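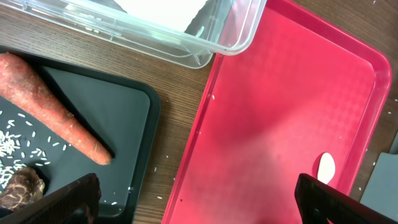

2026-02-15

Glaze tests, cone 6, second round. I said I'd stay home today. I lasted until lunch.

Unloaded the small kiln at one. Shelf was at a temperature I could touch with gloves and regret, so I touched it with gloves. Results by tile row, top to bottom:

Row A, the Pešek white over the brown stoneware. Crawled again. Same bald patches near the foot, same smug little beads of glaze sitting there like they'd been invited. I cleaned those tiles properly this time, sponge and a day to dry, so it isn't dust. My money is on the clay content. Manee thinks I'm putting it on too thick. She has thought this since last February and may be right, which I'll deal with when I have the energy.

Row B, same white with the kaolin cut in half and calcined kaolin making up the rest. Better. One tile crawled at the corner where I double-dipped to cover a fingerprint. The rest are smooth, slightly more satin than I wanted. Keep this one.

Row C, Flirnbridge ash substitute. Runs like a tap. It ran off the tile, over the cookie and onto the shelf, where it now lives. Shelf needs grinding. Uriel, if you're reading this, yes, it was your good shelf, and yes, I'll do it.

Row D, copper green at 5 percent. Went black and metallic. Pretty in the way a beetle is pretty. Not food safe as far as I'm concerned until someone leach tests it, and I'd like whoever borrowed the last set of black-green mugs to stop drinking from them. Drop to 3 and try again? Or leave copper alone for a month and do something useful.

Weighing: mixed 400 g dry of the new Row B for a proper dip test. Water went in first, then powder, left to slake. I had it written down the other way round on the recipe card, corrected in pencil, then somebody corrected my correction in pen. It's water first. Please leave the card alone.

Sieved through 80 mesh twice. The brush for the 80 mesh is missing. The brush for the 120 is also missing but its handle is on the windowsill, so there's hope.

Specific gravity came out higher than last time. Added water, measured, added water, overshot, left the lid off and went to sweep. This is a recognized technique.

Kiln: the controller log says it took longer than usual over the last stretch. Could be elements, could be how I packed it (badly, with two of Surachet's enormous planters in the bottom). The witness cones agree with each other: 5 flat, 6 bent nicely, 7 standing. So heat work is fine and I'm not ordering elements on a hunch. Surachet's planters survived. One has a hairline in the base that I believe was there going in. Left a note on it to that effect, worded kindly.

Bisque shelf: somebody's bowls are stacked rim to rim with no name on them. If they're yours, Yaowalak, they're lovely and they go in Tuesday. If they aren't yours, they're still going in Tuesday.

Next:
- Row B recipe on the brown body and on porcelain, dipped at two thicknesses, so Manee and I can stop having the conversation
- same again with 2 percent bentonite
- ask Nazmiye what she uses in place of the ash, hers stays where it's put
- grind shelf (me), fresh kiln wash (also me, apparently)
- cookies under everything, bigger cookies under Row C
- buy a brush. Buy two and hide one.

Later, same day: put a leftover tile from Row B in a cup of vinegar overnight with a slice of lemon for company. Dry half of it stays above the line for comparison. Label on the cup says NOT TEA in capitals. Will look tomorrow before the morning class gets in.

Last updated: Sunday evening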